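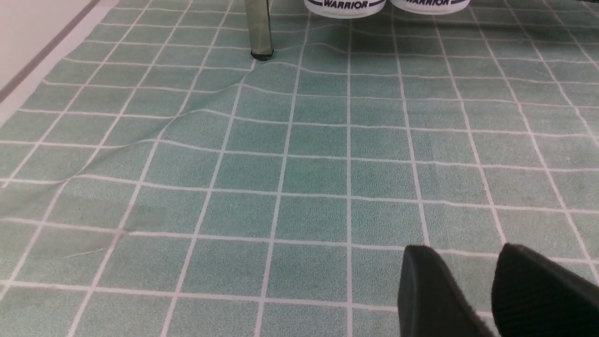 Green grid cloth, no shoes in view.

How to Get a Checkered Cloth to Lie Flat and Set a Pair of Canvas Shoes on It

Posted Tuesday, March 24, 2020, on the Enda household pages

I own one good table and a pair of dark canvas sneakers, and for years I kept them apart on principle. Then I started cleaning shoes indoors and the principle gave way. What saved the table was a green cloth with a white grid on it, which I bought for picnics that I then failed to hold.

You will need the cloth, a soft dry brush, a bowl of lukewarm water, a little dish soap, two rags you don't love, and 90 minutes when dinner isn't due on the same table.

Step 1. Shake the cloth outside. Do this downwind of yourself. I have done it the other way.

Step 2. Lay it down with one long edge hanging over the side of the table. Smooth from the middle out with your forearm. Hands leave little dents, and you will chase those dents until April.

Step 3. Take the laces out, or at least loosen them and tuck them inside. Set the shoes side by side with the heels toward you. Most of the grime on a canvas shoe collects where the rubber meets the cloth at the back, and you'll skip it if you can't see it.

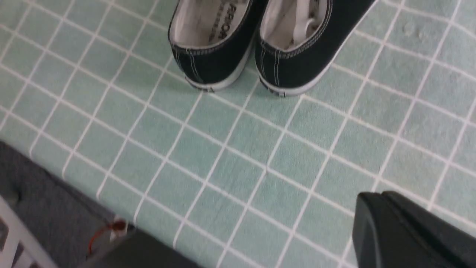
Desjardins wrote in to say that laces should always come out completely and go in the bowl first, and that anyone who leaves them in is only cleaning the parts of the shoe that show. Fair enough. I was only ever planning to clean the parts that show.

Step 4. Dry brush first, heel to toe. Wet dirt on canvas is paint.

Step 5. Dip a rag, wring it until it complains, and do the rubber. Then do the canvas with whatever patience is left. Go easy along the white stitching, where scrubbing raises a fuzz that never lies down again.

Now, wrinkles. At some point you will lean on the cloth, and it will travel. If anything with legs is standing on it, the wrinkle starts at the leg and heads off across the squares.
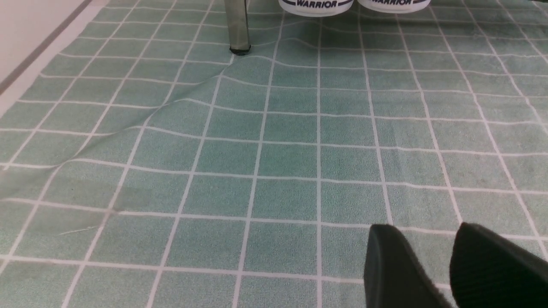
Pulling on the far corner only makes a second wrinkle to keep the first one company. Lift the leg, let the cloth go slack, smooth it, and put the leg back down. The same goes for anything heavy you've parked on top.

Step 6. Check the overhang. The grid is handy here: pick one white line and keep it parallel to the table edge. Mine drifts by a square every time, and I've made peace with half of that.

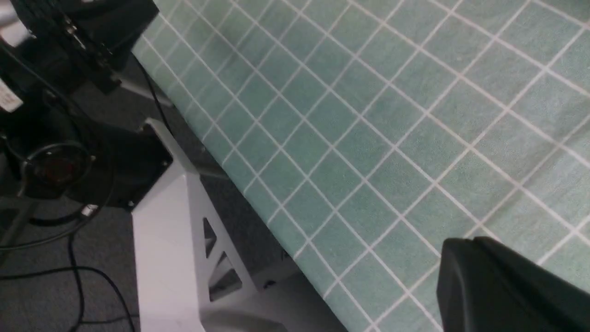
If the drop keeps sliding, clip it underneath with two clothespins. I tried the Flustora tablecloth weights, which swing into your knees, and went back to clothespins.

Step 7. Stuff the shoes with plain paper and leave them overnight, away from the radiator. Wipe up the drips. Shake the cloth out again, facing the correct way this time, and roll it around a cardboard tube. Folding it gives you the creases you just spent the evening smoothing out.

Filed under: Shoes, Table Linens
Next: Getting candle wax out of the other tablecloth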